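Illo pressed 400 copies of the Robles single in December and sold most of them out of the Plomstead shop. The A side is a slow soul ballad with organ up front and two trumpets well back. It got a bit of night-time radio and then dropped from sight. 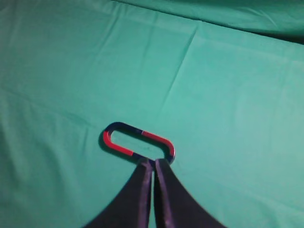
One Plomstead regular still reckons the flip is the better side, and that the label had them the wrong way round. It's quicker, for a start — and the singer sounds looser on it.

Pruvwood has now put both on an 18-track set, with 7 songs left off the original album.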